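Help wanted: sorting and packing a house full of odds and ends

Hi, I'm Thandeka! I run a tiny clear-out and packing business called Lidari, and I need one more pair of hands on Thursday afternoons. We go through studies, craft rooms and spare bedrooms where things have piled up for years (maps, cables, cleaning bits, half a stationery store) and we get them sorted, rolled, bagged and boxed.

You don't need experience. You do need patience with small stuff, and you should be happy standing at a table for a good while – I put the radio on and we chat the whole time. Our next job is a retired geography teacher's study, and I can't wait, the maps are gorgeous!

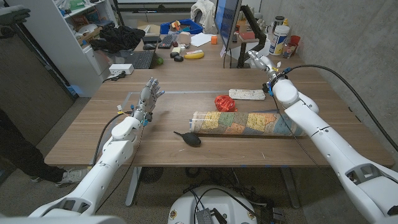 Rolled map, red-orange mesh and a black air blower on the big table.

Most days it's just me and Sipho Zulu, and he does the heavy lifting, so please don't worry about wardrobes. Maps get rolled, never folded. I'm fussy about that one.

Pay is 300 for the afternoon, 1 pm to 6, with tea and sandwiches. If you can only manage every other week, tell me – we can work something out.

To apply, send a few lines about yourself to Lerato Gumede at the Lidari office. She'll call you back in the evening, usually after 7.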